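Thu 20 July

Story voice tests, continued. Abbas Yazdani out until after lunch, so I read in his place for the first block. My throat is not built for this.

Where we are: the read-aloud set for the Grarnville library is 18 picture books and 4 chapter books, all recorded by parents, grandparents and one very solemn uncle. The question from the library is still the same as in March. How long can a chapter run before a seven-year-old wanders off to look for a snack? The question from us is whether the recordings can be cleaned up without sanding off everything that makes them worth hearing.

Block 1. Read the bear story straight through, no voices. Flat, even, microphone a hand's width away. Played it back and it sounds like a man reading the terms of a loan. Second pass with voices. The bear came out vaguely Scottish, and so did the mother, and by the last page so did the narrator. Keeping the second pass.

Block 2. Noise cleanup on the Forkham recordings. The default setting takes out page turns. I had assumed this was good. Listened to it on headphones with the book in my lap and lost my place twice, the second time for a full spread. Page turns go back in. Abbas said this in March and I wrote "unlikely" next to it in this same notebook, so I have now crossed that out and initialed it.

Also: do not remove the child. On the third Forkham file a kid asks "but why is he in the well" in the middle of a sentence, and the dad answers, and it's the best part of the recording. The cleanup tags it as interference. Turned off speaker filtering for the whole Forkham batch. Will need to go back and redo the first two, where I think somebody may have been asking about the well as well.

Block 3. Chapter length. Split the Kohlhase book (the lighthouse one, nine chapters, every one of them ending with somebody falling off something) at the scene breaks. Longest piece is now 57 pages' worth and that is still too much for a school night. My sister's rule is to stop when the reader falls asleep, with the listener's condition being a secondary matter. Can't put that in a settings file.

Tried a 500 word minimum per piece. It works on the lighthouse book and wrecks the one about the pond, where whole chapters are shorter than that and it glued three of them together. The frog dies and comes back in one sitting. Minimum needs to be set per book.

Mivura player: volume steps too big at the low end. It's either inaudible or it wakes the hallway. Sleep timer cuts off mid-word. Want a fade, and want it to remember the last sentence and back up one. Wrote to them again, politely. The last time was less polite and took longer to get an answer.

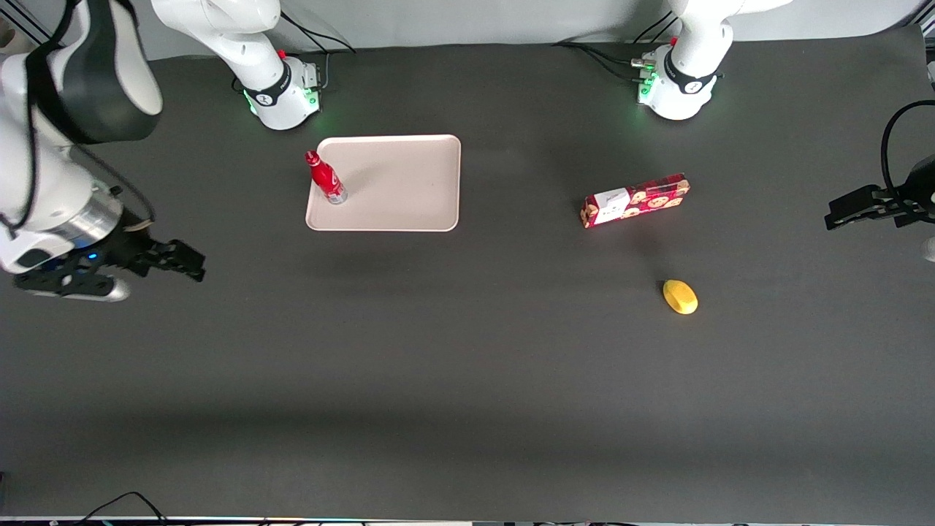 Lab bench, both arms, green lights on at the bases.

After lunch. Abbas back. He listened to the bear and asked who the Welshman was.

We agreed on:
- page turns stay
- children stay, coughs go unless they're funny (Abbas decides funny)
- per-book minimum, I'll do the table
- no music under anything. The library asked for harp. Abbas will write that reply.

Still open: what to do about the grandmother in the Grarnville set who skips pages. She skips the same ones every time and the story holds up fine without them, arguably better. The library wants the full text. I'd leave her alone. Abbas wants to ask her to record the missing pages separately, and has not yet volunteered to be the one who calls.

Tomorrow: redo Forkham one and two, headphones, book in lap. Bring tea with honey. Find out if there is a second copy of the pond book, mine has jam on the frog.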